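Clilley word lists, read me first

Hi! I put this together because I kept losing my lists of small-town words for colors, toys and furniture. You get 1,007 entries in one plain text file, one word per line, with a tab and then the meaning.
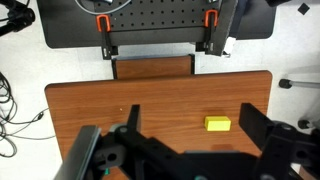
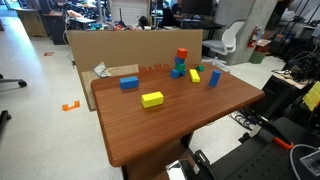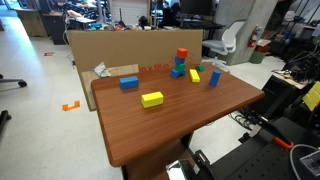
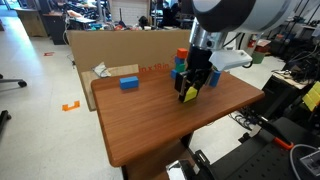

Gunvor Bakke

Most of the words come from Turlow, and 90 are from Drikby, where people talk faster and I had to ask twice - sorry, everybody! Viorica Tudose checked the spelling up to the letter M. After M it's just me, so be kind.

Known problems: 5 entries have no meaning yet, and "settle" is in there twice (I like both versions too much to pick). Use the file for anything you want. If you fix something, send it back and I'll add it in November.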